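# Rokeron Coria handset

The Coria is a mid-range Android phone sold unlocked and without a contract. It takes two nano SIMs, or one SIM and a memory card, and works on all the main UK networks. We have stocked it since February and it has replaced the older Pinheiro in our range.

## Screen and body

The screen is flat, with a matt plastic frame and a removable back. You need a fingernail and a bit of patience to get the back off the first time, and it loosens up after that. The power button sits on the right with the fingerprint reader built into it. The volume keys are on the left. There is a headphone socket on the top edge.

The phone comes in slate or pale green. Slate shows fewer marks. Cases made for the Pinheiro do not fit, as the camera is lower on the Coria.

## Battery

The battery can be swapped without tools. In ordinary use – calls, messages, a bit of browsing, maps on the way home – we get 43 hours between charges with one SIM fitted. Running two SIMs brings that down, more so where the signal is poor.

Charging is by USB-C. The phone will take up to 20 watts from a suitable plug, but no plug is supplied. There is a cable in the box. Wireless charging is not supported.

Spare batteries are listed on the Mendside parts page. Please check the label before ordering: the Pinheiro battery is the same width but slightly thicker, and the back will not close over it.

## Software

The phone ships with a plain version of Android and very few added apps. Those that are added (a torch, a file manager, a voice recorder) can be removed. Security updates arrive every 2 months. They download over wi-fi only unless you change this under Settings, System, Updates.

Moving from an older Android phone is done during set-up, either by cable or over wi-fi. The cable is quicker. Messages and call history come across, but some banking apps will ask you to register again.

If you are coming from an iPhone, turn off iMessage before you take the SIM out. Texts from other iPhone owners can otherwise go astray for a few days.

## Known issues

- Bluetooth may drop in some older car kits. Removing the phone from the car's list and pairing it again usually clears it.
- The keyboard sometimes switches to US English after an update. Set it back under Languages.
- Memory cards formatted as internal storage cannot be read in another phone. Use portable storage if you want to move the card about.

## Camera

The main camera is fine in daylight and average indoors. It stores over 40 minutes of full HD video on the internal memory before you need a card. There is no zoom lens – digital zoom only, and it goes soft quickly.

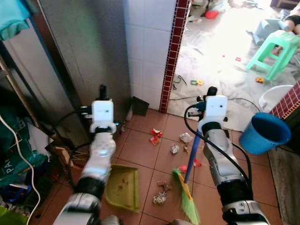

*Two robotic arms over a tiled floor.*

## In the box

- Coria handset
- Battery
- USB-C cable
- SIM and card tray
- Quick start leaflet

## Returns and repairs

Unused phones can be returned in the original box. Sign out of your Google account first, or we cannot reset the phone and the refund will be held up.

Repairs are handled through Mendside. Screens, batteries and charging ports are kept in stock. Camera modules are ordered in, so allow longer for those.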